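How to Wash and Put Away Mixing Bowls
2019-05-28
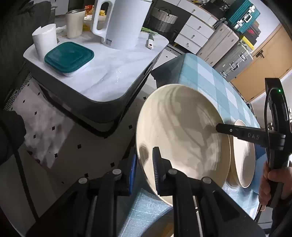

Large and small cream bowls at the table, checkered cloth underneath.

Grease left on a bowl will keep egg whites from whipping, so wash bowls soon after baking.

What you need: dish soap, a soft sponge, two towels.

1. Scrape out any batter with a spatula.
2. Fill the bowl with cold water if it held flour or egg. Leave it for 20 minutes. Hot water sets the dough.
3. Wash with warm soapy water. Do the inside first, then the rim, then the foot.
4. Rinse and tip the bowl on its side to check the inside. Dull streaks mean grease – wash again.
5. Dry with the first towel and let the bowl stand for 9 minutes on the second.
6. Nest small bowls in large ones with a paper towel between them.

For stuck-on dough, mix 70 grams of baking soda with 200 milliliters of water and rub it on with the sponge. Skip steel wool – it scratches the glaze on pottery bowls and dulls plastic ones.

Next in this series: Washing Tablecloths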